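Home Tickets Open Closed Search Help

Apr 10, 2019
Posted by Lies Postma

Adhesive lifts with the liner on Gulo display units (Ralbridge order)

Status: closed, one item carried over

Reported problem

Ralbridge opened a box of 40 Gulo display units and started fitting them behind their front panels. On several units the adhesive came away with the liner at one corner when the liner was pulled. The rest of the adhesive stayed on the housing. On two units the person fitting them kept pulling and the whole front strip came off, and those two can't be used without being redone.

They also said the liner is hard to start. Their people had been picking at it with a fingernail, then with the tip of a knife. One bezel has a scratch from that.

They asked for replacements for the two stripped units and the scratched one, and wanted to know if the remaining units in the box were safe to use.

What I asked for

1. The lot sticker from the box.
2. Which corner lifted, with the wide side of the bezel facing the person.
3. How long the box had been in the building before they opened it.
4. What they wiped the panels with.

Answers came back the same afternoon. Same lot for the full box. Front left corner on nearly all of the bad ones. The box came in from the van and was opened right away, and the van had been out overnight. Panels wiped with a household glass cleaner.

The panel cleaner has nothing to do with adhesive leaving the housing, but it will matter later when the unit has to stay on the panel, so I put it in the notes to them anyway.

Setup for checking

I took units from our own shelf with the same lot number and put them one at a time in the gray printed stand on the white table. The tray on that stand is the right height to work at while sitting down, and the tab in the middle of the front edge keeps the unit from sliding toward you when you pull. Before this I had been holding them in my hand, and it is very hard to pull at the same angle twice that way.

Unit goes in with the liner up and the screen off. Don't press down on the screen when seating it. Push on the edges of the housing.
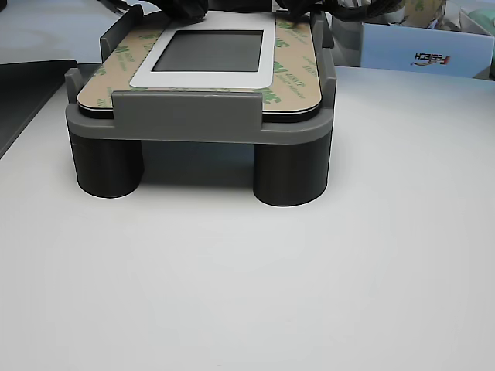

Check 1: liner pull, unit at room temperature

Left the units on the table overnight, then pulled the liner from the front right corner, slowly, folded back flat over itself. No lifting on any of them. Adhesive stayed down all the way around the bezel, including the narrow parts at the sides.

Repeated from the front left corner. One unit lifted a little at the very tip. I laid it back down, pressed it for a few seconds with a plastic roller, pulled again, and it stayed.

Check 2: liner pull, unit cold

Put the next group in the refrigerator in a closed bag and took them out one by one. I let the bag sit closed for a few minutes first so water wouldn't form on the adhesive.

Lifting on most of them from the left corner. Fewer from the right. This matches what Ralbridge described, and I think the overnight van explains most of it. It doesn't explain why the left is worse.

Check 3: pull angle

Back to room temperature units. Pulled straight up this time, fast, the way you would if you were in a hurry. Lifted on both sides, and on one unit the adhesive stretched into strings next to the bezel before it let go.

Pulling straight up is what most people do when nobody has shown them. The sheet that goes in the box says "remove liner" and has a drawing with an arrow pointing up. I have asked for the arrow to be changed.

Check 4: how the pieces are laid down

Went back to how the adhesive goes onto the units here. The pieces are cut from the roll of 468MP, placed by hand with the bezel opening lined up by eye, and then rolled. Watched a run of them being done and also did some myself.

Two things:

The roller passes go from right to left and stop before the left edge. You stop there because the roller bumps into the side of the fixture. So the front left corner gets one light pass or none.

The pieces near the end of the roll have more curl in them. They want to stand up at the ends after they are placed. If the corner wasn't rolled properly, the curl works against it the whole time it sits in the box.

I tried laying pieces with the curl going the other way, across the short side, and those stayed flatter. It wastes a bit more tape per sheet. Wibisono does our cutting and said it makes no difference to them which way it runs as long as we tell them before the next batch.

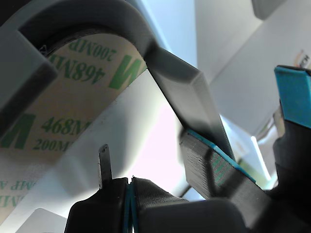
I also compared pieces taken from the outside of a fresh roll with pieces taken close to the core. After rolling with the full pass on all four corners, I couldn't get either kind to lift at room temperature with a low, slow pull. Cold, the ones from near the core still lifted now and then. So the rolling is the main thing, temperature is second, and the curl makes both of them a little worse.

One dead end, so that it isn't tried again: I suspected mold release or finger grease on the housings. Wiped half a group with alcohol before placing the adhesive and left the other half as they came. No difference. Wiping stays in the procedure anyway.

Cause

Front left corner not rolled down fully at our end. Made visible by opening the units cold and pulling the liner straight up.

Fix at our end

1. Fixture on the laying bench moved so the roller can run off the left edge.
2. Two passes in each direction, then one pass along each of the four sides.
3. Units stay liner up and flat until the next day before they go in a box.
4. Curl across the short side from the next Wibisono batch on.
5. A small fold tab on the front right corner of the liner so there is something to hold. Made these by hand with a bit of paper tape for now.

Instructions sent to Ralbridge for the units they still have

1. Bring the box inside the day before. Leave it closed.
2. Set the unit liner up on something flat and press along the front edge with a roller or the back of a spoon, both corners, firmly. Keep off the screen.
3. To start the liner, put a short piece of paper tape on the front right corner, press it on, and lift the tape. No knives.
4. Fold the liner back low over itself and pull slowly toward the opposite corner.
5. If the adhesive starts to come up, stop, lay it back, press, and start again from another corner.
6. Wipe the panel with alcohol and let it dry before the unit goes on. Glass cleaner can leave a film.
7. Press around the edge of the unit once it is in place. Don't slide it around to correct it — take it off in the first few seconds or leave it alone.

Reply from Ralbridge

They did the rest of the box this way. One corner lifted, was laid back, and went fine on the second pull. They have their three replacements and are sending the old ones back. The scratched one still works, so we will strip it and use it on the bench.

Carried over

Motex has more than 75 units from the same lot in their stockroom, still in closed boxes. I sent them the same instructions plus a bag of paper tape pieces. They would prefer not to ship them back and I agree, but I want to hear how the first box goes before I take them off the list. Their stockroom is heated, so the cold part shouldn't come up.

The new arrow drawing isn't in the boxes yet. Until it is, a printed copy of the steps goes on top of the units before the box is taped shut. Copies are in the tray next to the label printer, and the master is saved under April in the shared folder.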